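24 July 2026 – button box, bench 2

Moved the little box to the far side of the brown table this morning so there's finally some clear surface in front of it. Canan Gökçe wanted it on the Haltby bench. Canan Gökçe has not tried to find a free socket at the Haltby bench.

Housing is the Karakaya one, small and rectangular, bought because it was in the drawer. Plan is 75 presses per button, then a break, then 75 more until one of us loses interest or the spring does.
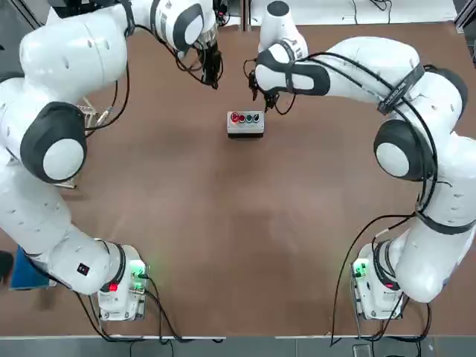
## To do

- Re-seat the 3 mm screws. The Jallari ones strip if you look at them sternly.
- Ask Narkmont about spare caps. Last quote said 18 days, so September.
- Tape an outline on the table – the box creeps when pressed hard.
- Return Canan's good screwdriver before she reads this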